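What my hands do not know about my hands

14 April 2020

For the last weeks I am teaching two robot arms to move things between dishes, and mostly I have learned about my own bad habits. I want to write down some notes before I forget them, because at the start I looked for this kind of text and found only videos where everything works.

The arms came as a kit from Troltum. The software which records the demonstrations is called Jorkero, and it is free, but the manual is short and some pages of it are still empty. I put everything together in my apartment in the evenings. The first problem was the cables. If a cable is too short, the wrist pulls on it when it turns and the joint stops with an error. If it is too long, it hangs in front of the camera. I changed the length four times.

There are two ways to show the robot what you want. In the first one you switch off the strength of the motors, take the arm in your hand and lead it through the movement. I liked this way very much in the beginning. You feel the weight of the arm and you understand where it cannot go. But my hand is then in all the camera pictures, and the program learns from the pictures. It learned, I think, that a big hand must be there before anything can happen. When I removed the hand, the arm stood still and waited.

The second way is remote control. I have two small handles, and each handle has the same joints as the big arm. I move the handle and the arm follows. The delay is small, but you notice it, and in the first evening I pushed the left gripper against the table many times because my eyes believed the arm was already higher. It takes patience. After one hour my shoulders hurt more than after a day at the office.

A friend from the Vilela forum gave me the advice to record with my eyes on the camera picture only, and to turn my chair so I cannot see the table directly. It felt wrong, like parking a car with only the mirror. But it is a fair rule: if I use something the robot cannot see, it can never learn it from me. My demonstrations got slower and uglier, and the results got better.

So, the numbers. I recorded 132 demonstrations of one task, and I kept 117. The others I deleted for different reasons: I dropped the thing, or I corrected myself three times in one movement, or the phone rang and I stopped in the middle. At first I wanted to keep the corrected ones, since a robot should also know how to repair a mistake. Maybe this is true with more data. With my small amount it only learned to hesitate.

The hesitation was interesting to me. When I do not know if the gripper is deep enough, I stop for a moment and think. I did not know that I do this. Then I watched the trained arm do it too, at the same place over the bowl — a small pause, very polite. I had to record a new set where I forced myself to go down without stopping.

The bowl is the hardest part, by the way. It is shiny and it looks different every time I turn on another lamp. Also the gripper covers what it wants to take, exactly in the moment when you need to see it. With the handles you go down by memory for the last bit.
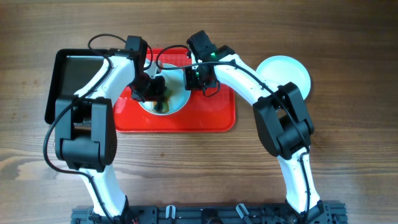
Left gripper at the bowl, seen from the head camera.

I tried to move the tray a little between the recordings, so that the program does not learn one place by heart. In the first set I forgot this completely. Everything worked until I cleaned the table and put the tray back two fingers to the side, and then the gripper closed on air, again and again, with great confidence.

Next I want to use both arms in the same task, one to hold and one to take. I tried it a few times with the handles and my left hand is really stupid. I am right-handed and I never noticed how little the left one does by itself. Perhaps I must practice first without any robot.

If somebody has experience with the Fandetti grippers, please write to me. Mine are the ones from the kit and the fingers are too smooth for small things. I put a piece of rubber on them, but it moves after some time and then I have to stop and glue it again.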